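Robot Safety and Fault-Finding
Week 6 handout: the arm we weren't watching

Notes to go with the session of 10 June 2026. Read them before the lab if you can, because I'll be asking you to do the same sort of digging with your own logs and it goes a lot faster if you've seen one done first.

I want to spend this week on one fault. It's a fairly dull one in some ways. Nothing fell over, nothing blew up, and the run scored as a pass until Kumiko Wada went back through it and asked why the right arm was working so hard. I like it precisely because it was so easy to miss, and because the first two explanations we came up with (both mine, I'm afraid) were wrong.

The set-up

The job is a tidying task in our simulator, the one we've been calling Hernton since the start of term. A white two-armed robot goes round a furnished room, works out which things are loose, and picks them up one at a time. Each arm has a simple two-finger gripper. The task planner is Noverar, which you met in week 3, and it hands out work to one arm at a time. That last bit matters, so put a star next to it.

When Noverar gives the left arm a job, the right arm is told to "hold". You'd think that means stay put. I certainly thought so! What it means in our build is "keep your last commanded hand position, measured in room coordinates". So if the base rolls forward or turns a little to help the left arm reach, the right arm has to bend and stretch to keep its hand where it was in the room. Most of the time you don't notice. The base shuffles a few centimetres, the elbow gives a bit, all fine.

The trouble comes when the base is near furniture or a wall and the spot being held is on the far side of something solid.

What happened

Run 136 was a left-arm pick. The base drove in close, turned to give the left arm more room, and the left gripper went up towards its target. The log says "left approach, nominal" all the way through. On the right, the hand was being asked to stay at a point that the turn had put behind a panel. It couldn't get there, of course, so the controller pushed. And went on pushing. The contact force on the right fingers climbed until it reached the limit we'd set for the arm joints, and then it sat at that limit for the rest of the approach.

No alarm. The force check was only switched on for the arm that had the job. I wrote that check, and I can remember thinking it was a sensible way to cut down on false stops.

Kumiko spotted it in the energy totals. A resting arm shouldn't be using more than the arm doing the work, and this one was. She pulled the view from the robot for the moment where the force line starts to go up, and we went through it together with the log open next to it.

The left gripper is up beside the dark blue rounded thing on the grey boards, which is where everybody looks first. Now go over to the right and find the silver fingertips of the other hand, against the big red panel.

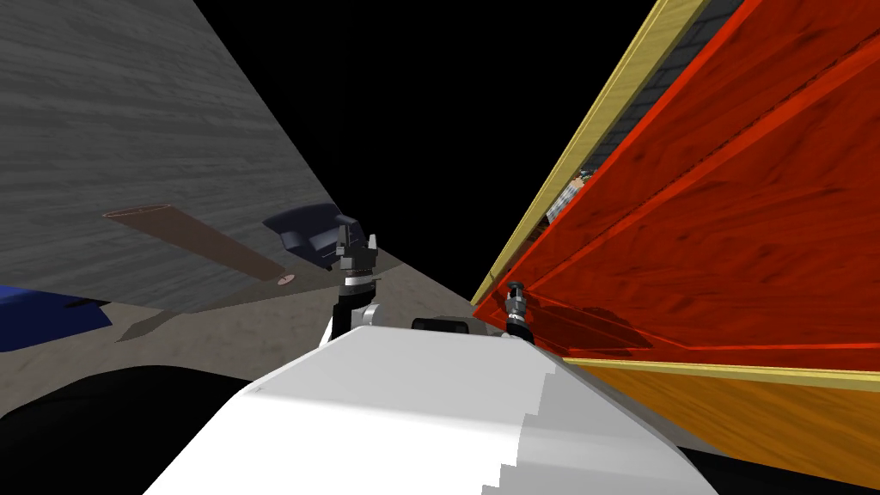
How we got it wrong, twice

My first guess was the collision shapes. In a simulator the thing you see and the thing the physics feels are two separate models, and they don't always agree. I assumed the panel's physics shape was fatter than its picture and that the fingers were "touching" something that wasn't drawn. This is a good guess in general (keep it on your list) but it took Kumiko no time at all to rule out. She switched on the collision overlay and the two lined up nicely.

My second guess was worse. I decided it was noise in the force reading, on the grounds that a line sitting perfectly flat at one value looks like a stuck sensor. Well, yes. It also looks like a controller pushing as hard as it's allowed to. I ought to have compared the flat value with the joint limit before saying a word, and I'd like you to learn from that: if a reading is stuck at a number, look up where else the number appears in your settings.

What settled it was plotting the commanded hand position against the real one. For the left arm the two lines ran together. For the right arm they parted company at the moment the base began to turn and never met again. Once you see that gap, the rest follows. The arm was obeying us perfectly well and we'd asked it for something daft.

Why a simulated fault still counts

Somebody always asks this, so I'll get in early. Yes, it was only pixels and sums, and the panel has no feelings. But the same planner and the same "hold" command were due to go on the Pinus arms in the teaching lab in June, and those are quite strong enough to trap a hand. Think about where a person stands when they're watching a robot pick something up. They stand out of the way of the moving arm – on the other side, next to the one that's resting.

So when you fill in a hazard sheet, please don't write "idle arm: no hazard". An arm with power on and a target to hold is an active arm. I'd go further and say it deserves more of your attention, as people relax around it.

What we changed

There were three fixes in the end, and I'll give them in the order we made them, which isn't the order I'd choose now.

First, the force check runs on both arms all the time. This gave us a handful of false stops straight away, mostly from the base going over the edges of rugs, and we dealt with those by smoothing the signal slightly. We did not raise the limit. If you find yourself raising a safety limit to make a nuisance go away, come and talk to me.

Second, "hold" now means hold relative to the body. When the base turns, the resting arm turns with it and keeps its shape. This makes the arm's movement much easier to guess from the outside, though it brings its own problem: a stretched-out arm will now sweep round with the base. Which led to the third one.

Third, before the base moves at all, the resting arm has to tuck in. If it can't tuck in without touching something, the base doesn't move and the planner has to think again. It's slower. Pētersons, who supply the lab cell, have the same rule in the interlock on their side, and I rather wish I'd read their manual properly before we started instead of after.

We reran 136 with all three in place and the right arm's force stayed near zero through the turn. One rerun proves very little, mind you. The full set of turns-near-furniture runs is going through now and I'll put the results up when they're done, good or bad.

Things to look for in your own logs

Commanded against real position, for every joint you have, including the ones you don't care about. Plot them on the same axes. A gap that opens and stays open wants explaining.

Flat tops on force or current lines. Check them against your limits.

Checks that are switched on and off by task state. Go through your code and list every one of them, then ask what happens if the fault turns up while the check is off. Mine was hidden inside a helper function with a very innocent name (I've left it in the shared folder, go and have a laugh).

The words in your command set. "Hold", "stop", "park", "idle" and "rest" all sound alike and do quite different things with the power on. Write down in one sentence what each does when the base moves. If two people in your group write different sentences, you've found your first bug.

Pass and fail marks. Run 136 was a pass because the only thing we scored was the left arm's approach. Look at what your score leaves out.

For the lab

Work in your usual groups. You'll get a log bundle with six runs in it, and at least one has a fault in an arm or joint that isn't doing the task. Some have no fault at all, and saying so with evidence is a perfectly good answer. For each run I'd like a plot, a short note of what you think happened, and the explanations you threw out along the way with your reasons for throwing them out. Don't tidy that last part up. I've shown you my two bad guesses, so I'm expecting to see yours!

Bring a filled-in hazard sheet for the Pinus arms as well. The blank is in the week 3 folder, and the box for non-task joints is on the back page, where most people miss it.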